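Pristham Tabletop Set: data card

Version 4
Maintainer: Marit Solberg
Last edited: January 19, 2021

Summary

Pristham is a collection of short recordings of small household items being put away, taken out or set upright on a domestic table. It holds 806 recordings made on 40 table layouts. A layout is a fixed choice of table, cloth and items, together with a starting position for each item. The set was put together for work on object arrangement and for checking item labels against a written inventory.

Contents

layouts.csv lists one row per layout.
items.csv lists one row per item, with material, main colour and whether the item can be opened.
recordings/ holds the recordings, grouped by layout.
notes/ holds free text written on the day. Spelling has been left as it was.

Tables and cloths

All layouts use small tables placed against a wall. Cloths are recorded in layouts.csv under "cloth", with the base pattern first and any printed motif second. The checked cloth in beige and white has a tan-brown stripe down the middle, a white daisy and faint white script. It is entered as "check, daisy". The script is not transcribed. Plain cloths have an empty second value.

Users who segment by colour should treat the stripe and the daisy as part of the cloth. Version 3 labelled the daisy as a separate item in the Droresitz group; this has been corrected.
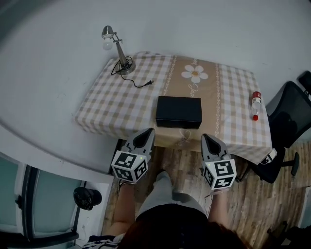 Items are grouped by how they behave when moved. Rigid closed items, such as the black box, keep one label whether the lid is on or off, and the lid state goes in its own column. Lamps are labelled as a single item including base, arm, shade and bulb. The power cord and plug carry a second label, "cord", with the lamp's item number repeated. Cords are not straightened between recordings, so their shape differs within a layout.

Clear plastic bottles are labelled by the whole outline, cap included. A bottle on its side is "lying" and a bottle on its base is "upright". Cap colour is recorded. Printed labels on bottles are not transcribed.

Layout groups

The layouts fall into 4 groups.
Droresitz: lamp, box and bottle layouts.
Rajput: cups, saucers and a tray.
Dredonska: stationery and folded paper.
Mixed: items drawn from the other groups.

Known problems

Pale items on the checked cloth have weaker outlines than the same items on plain cloths. Clear plastic is the worst case, and the outlines there should be treated as approximate.

Two Rajput layouts share an item number for different saucers. Use the layout number and item number together as the key.

The lid state column is blank for part of the Dredonska group. Blank means not recorded. It does not mean closed.

Changes planned for February

Split "cord" into cord and plug. Add cloth size to layouts.csv. Renumber the duplicate saucers.

Corrections go to the maintainer, with the layout number in the subject line.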